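Small Animal Care, Course Handout 4
Feeding and Water for Dogs Outside the Home

In the last class we spoke about the daily ration at home. Now we look at the dog which must eat in other places: in the boarding house, at a show, or at a relative's home for the weekend. The rules are the same, but the mistakes are more frequent.

Weighing the ration. A cup is not a good measure, as two persons fill the same cup differently. Use a kitchen scale. For our exercise dog, the calculation on the board gave 215 grams of dry food per day, divided in two meals. Please do not round it down to 200 only to make the work easier. If the dog receives treats during training, take them away from the evening meal.

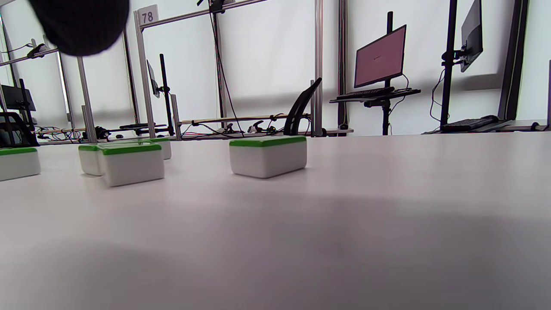 Storage of portions is the second part of this handout. At the Plaslow kennel, where you will do your practice days, each meal is packed in advance and closed until feeding time. Any small box with a tight lid is suitable. If all your boxes look the same, like the white ones with green lids in the photo, write the dog's name and the meal on a piece of tape and put it on the side of the box. Do not write on the lid, as lids are easily exchanged during washing. Dry food and wet food are never kept in the same box.

Water. Offer fresh water at every stop. A dog that is excited can drink too fast, so give 100 ml first, wait some minutes, and then give more. Write in the notebook if the dog refuses two times.

Change of food. When the boarding house uses another food than the owner, the change must be made slowly, over seven days. In the case of Bognár, which we read in April, the change was made in one day and the dog had diarrhea until the end of its stay.

For the next class:
Calculate the ration for the second dog on your sheet.
Prepare labels for four meals.
Read the Pluvilano feeding chart, only the page for adult dogs.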